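Can duty

I've been promising to write about my new job since July, and every time I sit down to do it somebody calls, or the dog needs out, or I look at the clock and it's bedtime. So, August 2023, a cup of tea, and a proper attempt at telling you what I do all day.

The short version is that I teach robots to do things with their arms by doing the things myself, through the robot, over and over. I hold a pair of handles, the arms on the table copy me, and everything gets recorded so that a program can learn from it later. This month the things are cans and lids.

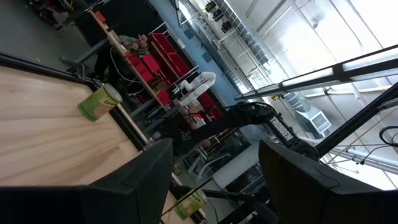
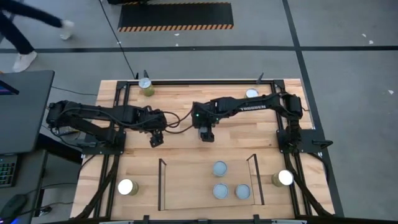
Vilho Kauppinen wrote back the same evening I sent him those two, and his first question was why we don't just tell the thing where the can is and be done with it. He spent years getting machines to put jars in boxes at Verbeke, and he says that in all that time he never once had to show a machine anything. You typed in the positions, you bolted everything down, and if a jar was a finger's width off you went and shouted at whoever had moved the rail. He wanted to know whether I was being paid to play with an expensive puppet. (Yes, Vilho, a little bit!)

It's a fair question, though, and I've been chewing on it all week. His jars always arrived in the same spot. Our cans get put down wherever the last person felt like putting them, and so do the lids, and the whole idea of the project (it's called Rirolow, don't ask me, I wasn't in the meeting) is that the arms should cope with that. So I'm meant to be a bit messy on purpose, which goes against everything my mother taught me about tables. I set up, I do the task, I move everything to new places, I do it again. My target for this task is 400 good recordings, and as of Friday I had 33 I was happy with, so there's some way to go.

What surprised me most was how hard it is to do a simple thing slowly. At home I pick up a can while reading the back of the cereal box. Here I have to get both arms moving toward the thing I want without knocking them into each other, and I can't feel a thing through the handles. You learn to go by eye. For the first few days I gripped so hard my thumbs ached at night, and I'd reach for my toothbrush in this very careful, sideways way, elbow out, as if it might roll off the sink. My husband found that funnier than I did.

Lids are the worst of it. They lie so flat that you need to come in at just the right height, and a lid that skates away from you will keep skating until you lose your temper. I've learned to let go of the handles at that point, breathe, and mark the try as a bad one. We keep the bad ones, too, in a separate folder, and I'm told they're useful. I'd rather they weren't quite so plentiful!

The other thing I've had to unlearn is fidgeting. If I hover over a can while I make up my mind, the hover goes into the recording along with everything else. The batch before mine was done on a task called Titis, 512 recordings of it by 2 people, and one of them had a habit of nudging each object before picking it up. The trained arm did the same little nudge, every time, very politely. I've watched the clip more often than I should admit, and now I'm terrified of what I'm handing down. I do tend to hum, but happily there's no microphone.

I wrote most of this to Vilho as well, and he's answered that he still prefers his rail. He did ask if he could have a go when he's next in town, so I'm going to find out whether visitors are allowed on the handles. Next up for me is more lids on Monday, and after that something with bags, which I'm already dreading a little.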